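What I learned from four evenings of talks about hashing

Mar 6, 2022

I have been going to the informatics seminar at Mundulville since last July, and I still get a little buzz when the new program goes up on the door. I'm not a researcher. I write inventory software for a living, I dropped out of my master's years ago, and half the time I'm hanging on to the speaker's coattails by the second slide. But this last series was so good that I have to write it down before it fades!

The topic was near-duplicate detection in scanned text. Four talks, all by Baiba Paju, all at five in the small room on the top floor. The question is easy to say: you have a pile of old scanned pages, some of them are the same page scanned twice, or the same article reprinted with a changed headline, and you want to find the pairs without comparing everything to everything. Her test set had 1,945 pages in it, mostly newspapers, and if you compare every pair you're already close to two million comparisons. That's fine for a laptop overnight. It is not fine for a whole library.

The first evening was shingles and plain set overlap, which I sort of knew. You chop each page into short overlapping runs of characters, throw them in a set, and see how much two sets share. Evening two was MinHash, and this is where I sat up. You run every shingle through a bunch of hash functions and keep only the smallest value from each. The chance that two pages agree on one of those values is the same as the overlap of their sets. I had read that sentence in books before and nodded. Watching her do it by hand on the board with two nonsense words, I finally believed it. She used 100 hash functions in the real thing, so each page, however long, shrinks to 100 numbers.

Then came banding, where you cut those numbers into groups and only look closely at pages that match completely in at least one group. I went home and coded it up that night (badly, with an off-by-one in the band boundaries that cost me most of a weekend) and ran it on our product descriptions at work. It found three suppliers' listings for the same shelf bracket, each spelled differently. I was so pleased I told everyone at lunch.

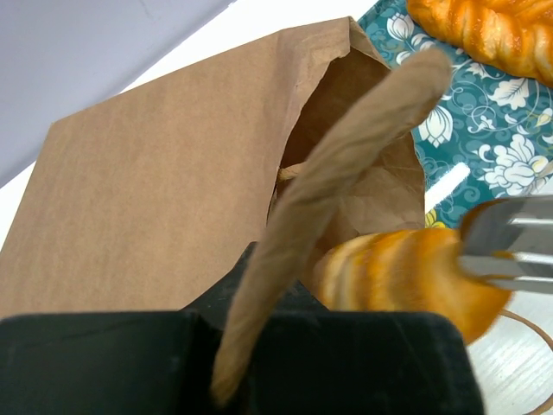
Gerd Wegener wasn't convinced by the banding part, and told me so when I posted my notes to the seminar list. His point was that the neat S-shaped curve everyone draws assumes the errors are spread out evenly, and with scanned newsprint they come in clumps — one bad crease and a whole paragraph turns to soup. He would rather see word-level shingles with the worst lines dropped first, even if that means missing a few short items.

I think he's right about the clumps, and it made me go back to my own little script. Product listings don't have creases, but they do have boilerplate, and the boilerplate was dragging unrelated items together. Once I stripped the shipping text the false matches mostly went away. I haven't tried his word-level version yet. It's on the list, right after I clean up the code enough to show another human being.

The last talk was about measuring all this, with precision and recall worked out on pages that had been labeled by hand. Inese Jankauskaitė asked how you estimate recall when you can't label everything, and the discussion ran so long that we got locked out of the main staircase and had to leave through the bike cellar. Baiba's answer, as far as I followed it, was to sample from the pairs that the banding step rejects, with more weight on the ones that nearly made it. I'd love to see that written up properly.

The next speaker is Priit Lill, on compressing suffix arrays. I've started reading up on those and I'm stuck at the construction step, so if you know a gentle introduction, preferably with lots of small worked cases, please leave it in the comments.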